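Cabello Sorting Bench

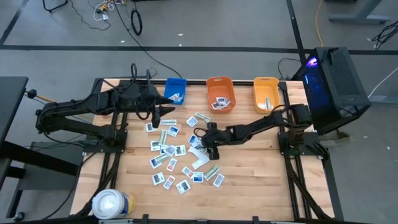

Brimville, January

The Cabello Sorting Bench is a two-armed robot workstation kit sold by the Morkovier company for sorting small flat goods such as cards and paper slips. It is offered as a bench-top package of two black arms with grippers, mounting plates and rails, and the buyer supplies the table, the bins and the computer. The arms work from opposite sides of the table and share the space between them.

Sales material describes the kit as "ready for mixed paper." The claim has been disputed. Cards and banknote-like strips that lie across one another, as on the butcher-block bench shown, are a harder job than a neat stack, and the maker's own figure of 49 items sorted in 5 minutes was reached with pieces laid out singly. No figure for overlapping pieces has been published. The maker also does not say how often a person had to step in.

Consuelo Benítez, reviewing the kit for the trade newsletter Nindby, found the arms well made but called the price of $2,346 misleading – it leaves out setup, which is billed by the hour. She also noted that the loops of cable on the arms need regular checking, a task the manual covers in 2 sentences.

Morkovier offers a service plan with phone support until 5 p.m. on working days, except Tuesday. Spare gripper fingers are sold separately.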